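Fimirley Residents' Board > Shared Spaces > Common Kitchen and Dining Room
Topic: Cloths on the gray table: proposed guidance for residents

plidwood_desk
Posted 9:14 am

Good morning. The Shared Spaces office has received several inquiries regarding the dining table in the common kitchen, and we would like to collect comments before the April edition of the house guide is printed.

The present guide states only that residents should "protect the table surface when using it for food or drink." It does not say what should be used for this purpose. In practice, residents have taken to laying the dark blue cloths from the linen drawer under cans and glasses. The office has no objection to this, but the guide should say so plainly if it is to be the rule.
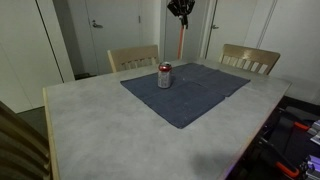 The proposed wording is as follows. "Drinks are to be placed on a cloth. Cloths are to be laid flat, used for one sitting, and placed in the linen bin afterward. Cloths are not to be left on the table overnight."

Comments are welcome from all residents, including those in the Wotthorpe wing, who use the same room in the evenings.

ktawfik
Posted 9:52 am

Thank you for opening this to comment. I support the first sentence of the proposed wording. I do not support the second as written.

A cloth that has had one can standing on it for the length of a lunch does not require laundering. If every sitting produces cloths for the bin, the drawer will be empty by the middle of the week and residents will go back to putting cans directly on the tabletop. I would suggest "placed in the linen bin when soiled or damp."

I would also ask that the guide distinguish between the cloths for the table and the towels for the dishes. They are kept in the same drawer and they are regularly confused.

Karim Tawfik
Second floor

wotthorpe_evening
Posted 10:20 am

On behalf of several evening users, we would prefer the original wording. The difficulty with "when soiled or damp" is that the person leaving the room seldom makes that judgment with care. We have more than once sat down to dinner and found a damp cloth folded on the table. On a dark fabric the moisture cannot be seen. It is discovered by hand.

We have no view on dish towels.

fagundes_r
Posted 11:03 am

May I raise a prior question, namely whether the table requires protection at all?

The top is gray and mottled by design. Rings and smudges are difficult to distinguish from the pattern unless one stands at the far side and looks toward the light. I have used the table daily for 2 years without a cloth and I am not aware of any mark that can be attributed to me. The part which does need care, in my opinion, is the light edging. It is a different material from the top and it receives all the knocks from the chairs.

If the office wishes to spend a paragraph of the guide on this table, I would rather it asked people to lift the chairs when moving them.

plidwood_desk
Posted 11:31 am

Thank you, all three.

To answer fagundes_r: the surface was resealed last year at a cost of 3,790, charged to the shared fund, and the contractor's instruction sheet asks that cold drinks and acidic drinks be kept off the bare top. We understand that the marks are faint. They do nevertheless accumulate, and the office would prefer not to repeat the expense sooner than necessary.

The point about the edging is accepted. A sentence on lifting the chairs will be added. 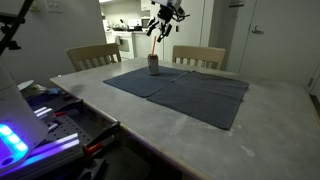

With regard to drinks, the office would also like to know whether the guide should mention straws. A can with a straw standing in it is more easily caught by a sleeve, and the contents then go well beyond any cloth. We do not propose a prohibition. A line such as "drinks with straws should be kept toward the middle of the cloth" may be sufficient.

fagundes_r
Posted 11:48 am

I was not aware of the instruction sheet. I withdraw the objection in respect of cold drinks, and I would ask that the sheet be posted inside the cupboard door where residents can read it.

I cannot support a rule about straws. The guide is already longer than most residents are willing to read.

ktawfik
Posted 12:15 pm

I agree with fagundes_r on straws.

On the wording for cloths, may I offer a compromise between my own proposal and that of the evening users? "At the end of a sitting, cloths are to be returned to the drawer if clean and dry, and otherwise placed in the bin. No cloth is to be left on the table." This removes the damp cloth from the dinner table, which I take to be the substance of the complaint, and it keeps the drawer supplied.

wotthorpe_evening
Posted 12:40 pm

The compromise is acceptable to us, with one reservation. A damp cloth returned to the drawer in error is worse than a damp cloth on the table — it will affect whatever is stacked on top of it. We would ask for the words "if in doubt, use the bin."

There is also the matter of how the cloths are laid. Two laid side by side leave a line between them, and a can set down over that line does not stand level. Where two are used, we would recommend either a generous overlap or a clear space between them.
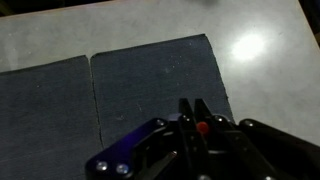
The older cloths also carry a good deal of pale lint, which we assume comes from washing them with the white dish towels. Separate loads would correct this and would answer Mr. Tawfik's earlier point at the same time.

plidwood_desk
Posted 1:26 pm

The office is grateful for these comments. The revised text for the April guide reads:

"Cold drinks are to be placed on a table cloth from the linen drawer. Lay the cloth flat and stand the drink well inside its edge. At the end of a sitting, return the cloth to the drawer if clean and dry. If in doubt, use the bin. No cloth is to be left on the table. Please lift the chairs when moving them."

Straws have been omitted. Table cloths and dish towels will be washed in separate loads and kept in separate drawers, which will be labeled. The instruction sheet will be posted inside the cupboard door.

fagundes_r
Posted 1:41 pm

Agreed. Which drawer will hold the dish towels?

plidwood_desk
Posted 2:05 pm

The lower one.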